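Residents of Torilska House share one pantry per floor. The following guidance, prepared by So-ying Yen for the housekeeping office, applies to dry goods and packaged snacks. It was revised in September.

## Shelves

- Wipe each shelf with a damp cloth and a little dish soap every 7 days. Dry it fully before anything is put back.
- Place heavy jars and cans on the lowest shelf. Cereal, crackers and other light items belong higher up.
- Leave the top board clear. Items stored there are easily forgotten.

## Flour, rice and sugar

- Transfer opened flour to a lidded container and write the date of opening on masking tape.
- Containers should hold no more than 200 ounces; larger ones are difficult to lift safely.
- A bay leaf may be placed in the rice bin. Replace it when it loses its scent.
- Brown sugar that has hardened can be softened overnight with a slice of bread in the same container.

## Snack bags

- Sort bags by date, with the earliest at the front.
- Fold the top of an opened bag twice and fasten it with a clip. Clips are kept in drawer 13.
- Use a basket for small bags that slide off a shelf.
- Lay bags flat if the shelf is too low for them to stand.
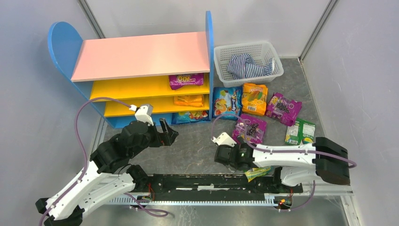
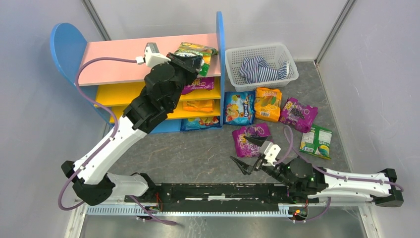

Shelf unit, basket and snack bags.

## Pests and spills

Sweep up spilled grain at once and empty the dustpan outdoors. Any sign of moths or ants should be reported to Marius Preda in Room 19 before 5 p.m. Sprays are not to be used near food.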